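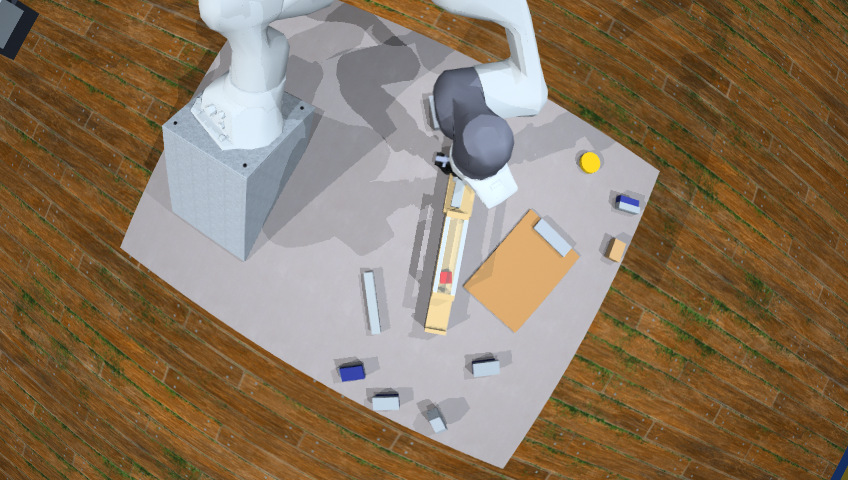
## Secondary glazing, back bedroom

Jul 26, 2018

The back bedroom in Udlow has a single-glazed sash that whistles in any wind from the west. The frame is sound and I don't want to replace it, so I've fitted a horizontal sliding secondary unit inside the reveal. These are my notes on the fitting, mainly for when I do the landing.

The kit is the Keskinen slim slider, bought through Sanitz, with two panes and an aluminium outer frame. I measured the reveal width at top, middle and bottom and got 687 mm at the narrowest, which was the middle. The plaster bellies in there. I ordered to that figure less 3 mm and packed the ends with hardwood slips. Ingvild Fagerlund, who did her whole house, recommended less 5 mm. On an older wall I think she is right.

### Bottom track

The sill fell towards the room by about 2 mm over the depth of the frame. Left alone, that tips the panes inwards and they drag on the inner lip. I planed a tapered batten from an offcut of oak, bedded it on a thin bead of decorator's caulk and checked it with a short level in both directions. Screws went through the track at the pre-drilled points only. The instructions permit extra holes, but each one lets condensation into the sill.

The Pornov brush strip goes in after the track is down and before the panes. Cut it slightly long and push it from the ends towards the centre. Pulling it stretches the backing and it creeps back over the following week, leaving a gap at each corner.

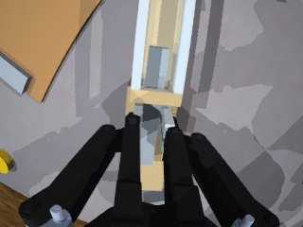 Travel stops were the one part I got wrong. The kit supplies small nylon blocks which sit in the track and are meant to limit how far each pane slides. Mine were a loose fit. Any small block lying in a channel, like the blue-grey one between the two pale rails, has something on either side of it, but that says nothing about its position along the length. The first time I opened the window briskly, the stop travelled with the pane and ended up against the frame. I've since fixed each one with a single countersunk stainless screw, set well below the face so that the glass carrier clears it.

### Result

The whistle has gone. Traffic noise is lower, though I didn't measure it. The air gap is 36 mm, narrower than is usually advised for sound, and the reveal won't take more without moving the shutters.

Nesma Tazi asked whether the panes lift out for cleaning. They do: up into the head track, then swing the bottom edge into the room. Take the left one first.

The landing window is next, probably in October. I need to order more brush strip.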